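Who founded the old Stedutcombe drapery and mail order business?

Asked Sep 23, 2021

Hello all, I'm hoping somebody with a longer memory than mine can help. My gran worked in the parcels room of a big draper's in Stedutcombe, and she always said the founder began with one barrow and ended up posting frocks all over the country. I'd love to know who they were and what became of the shop. 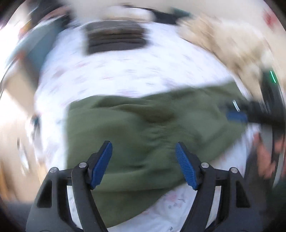
Was the shop in Stedutcombe the first one the family opened?
The first was a tiny place in Bamholm, and they moved over to Stedutcombe after 12 years when the lease ran out.

Answer 1
What a lovely question! You're thinking of the Ridgeway Stores, I'm fairly sure. It was two sisters who started it, glovemakers' daughters, and the elder one did the books while the younger did the buying. Their first catalogue went out one January to 800 households, and my mother kept a later one for years - I do wish we still had it. They sold up to a Wotcombe firm in the end and the name went soon after.

Answer 2
wasn't it a man? pretty sure there was a portrait of a man on the stairs

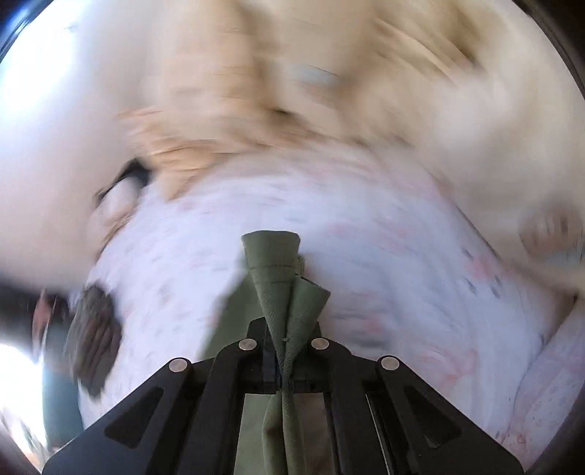

Green cloth, close up

Answer 3
The portrait was their father, I believe, so you're both partly right. If you want to go further, the library at Wotcombe has the wages books, 8 of them, and they're very good about letting you sit with them as long as you ask ahead. The parcels room staff are listed at the back - do look for your gran there, and take a pencil.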